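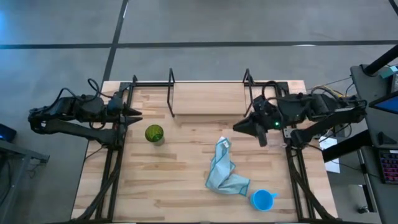

3.2 Kitchen items and starting layouts

The items in the kitchen set were chosen from things that people leave out after a meal or a drink. Cups and mugs make up the largest group, followed by towels, which we treat as one group whatever their size. Plates were left for a later round.

Figure 2. A layout from the cup and towel group: green glass cup upright, light blue towel bunched up, blue plastic mug on its side.

Each layout was set by hand from a printed card. The card gives the items and whether each one stands or lies down, but it does not fix the shape of the towel. Towels were dropped from a low height and left as they fell. A mug on its side counts as "down" whichever way its handle points.

We used 24 layouts in this group, and the full set holds 2522 recorded trials after cleaning. Trials were removed when the card and the table did not match at the start. Most of these came from December, when the Sondum and Drirnow lists still used different names for the same mug. The names were merged on 14th March, and the older records were relabeled to match.

A table counts as tidy when all cups and mugs stand upright and the towel is folded at least once. Folds did not have to be square. Section 3.3 gives the scoring rules for towels that come undone.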